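Bonifacio Soler
@bsoler

My landlord's management company, Kalness, now wants every renter to sign up for a "loyalty passport." Pay on time, collect points, get rewards. I read the terms so you don't have to. 1/8

You earn 2 points for each on-time payment. The cheapest reward, a coffee voucher, costs 40. So that's twenty months of rent for one coffee. 2/8

The next tier is 268 points. I did the math. Eleven years and change. My lease is for one. 3/8

And points expire if you move out. Or if you pay late once. Or if Kalness "retires the program," which the terms let them do without notice. 4/8

What do they get? Your bank login, through an app called Runen. Also your employer's name and your "household interests." For a coffee. 5/8

Begoña Rivas down the hall asked the office whether it's required. They told her it's "strongly encouraged." I'd like to see that in writing, with a date on it. 6/8
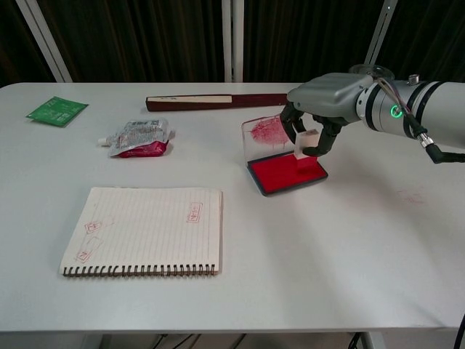 Bonifacio Soler

I miss paper stamp cards. Ten sandwiches, one free, and the deli never needed my bank login. You pressed the stamp on the ink pad, then on the card, and that was the whole privacy policy. 7/8

Anyway, I'm not signing. If your building is pushing the same thing, read section 4 before you tap agree. Replies are open. 8/8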